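What Goes in the Bag: A Packing Study
Student project report, Household Design, 14/03/2019
Iona Ritchie and Kirsty Semple

3. Method

We set out to learn why people pack badly, having long suspected that we were two of them. The plan was to sort the small stuff that ends up on a bed the night before a trip and see whether a system helped. Our earlier attempt, in November, had used a suitcase and a kitchen scale and produced mostly arguments.

The bed was chosen as the work surface after a short trial of the desk, which lost. A bed is where packing happens in real life. It is also soft, so small packets slide into every dip and have to be fished out again.

Items went into one of two bags. The Rennie bag was for anything liquid or likely to become liquid. The Jostell bag was for dry goods: dressings, tissues, spare socks. Each liquid had to be 100 ml or under, a rule we borrowed from airports even though the trip in question was a bus to Drindville.

4. Results

Sorting by type was slower than throwing everything in, which surprised only Kirsty. The first sorted round took 135 seconds and the unsorted one was over before Iona had found the stopwatch button. Unpacking told a kinder story. With two bags we could find a dressing in the dark, and we did try it in the dark.

Soft packaging caused the most trouble. A box stays where it is put. A pouch leans on its neighbors, and a flat plastic packet will happily vanish down the side of a bag and come back in the spring. Standing the packets upright along one wall, like files in a drawer, fixed most of this.

Hand cream was the one item we never agreed on. Iona calls it a liquid. Kirsty says it is a solid with ambitions. It traveled in the Rennie bag under protest.
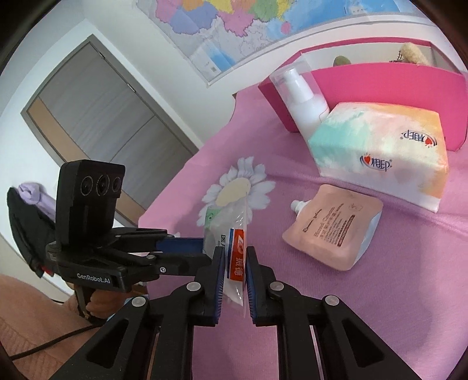
Fig. 2. Clear packet held upright over the daisy bedspread, hand cream pouch to the right.

5. Problems and what we would change

We only tested one length of trip, and 3 rounds of each method is thin. The word limit of 2,000 also meant dropping the section on chargers, to the relief of our tutor.

Next time we would use people who are not us. We would also label the bags, as both were black and the mix-up in round two was entirely avoidable — Iona maintains it was a test of the system.

Related projects
Folding Towels at the Iller Guest House
Drawer Dividers: Do They Divide?
One Shelf, Four Roommates
The Sock Report (revised)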